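Tuning a grasp check for shiny places with Ikumari

If you've ever watched a gripper close on nothing and then drive off happily to the next waypoint, you know why I'm so fond of this little trick! We're going to add a grasp check to a pick-and-place script, using the wrist camera and the finger position together. You'll need Ikumari installed and a working pick routine. Mine runs on the arm we call Alla.

Step 1: Log before you tune

Turn on logging for finger width and motor current, then run your pick with the object and again with the fingers closing on air. Do 7 of each. Plot them side by side (the Rendex viewer is great for this) and you should see two clumps. If they overlap, slow the closing speed down and try again.

Step 2: Set the width gate

Put this in your task file:

grasp_check:
 min_width_mm: 2
 settle_ms: 340
 source: width_and_image

The settle time matters more than I expected. Soft things keep squashing for a moment after the fingers stop, and if you read the width too early you get a lovely number that means very little.

Step 3: Add the image check

Ikumari crops a patch just above the fingertips and compares it with a patch saved when the gripper was open. For a red sausage or anything else bright red, start with hue and leave brightness out of it. Inside an oven or microwave the walls throw highlights everywhere, and a brightness threshold will go off on every one of them.
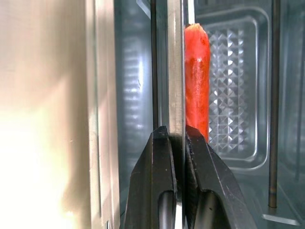 Save your reference patches inside the cavity too, with the arm at the same pose it will use for the check. I used patches from the open bench for far too long, and the false alarms were driving me up the wall!

Step 4: Decide what a failure does

Return "unsure" when width and image disagree, and have the planner hold still and take a second reading. Only then open, back out along the entry path and retry. Never let the retry plan a fresh path while the wrist is still inside.

The Pietrzak planner needs version 7 or later for the hold action. On older ones, a plain wait node does the job.

Last updated June 2023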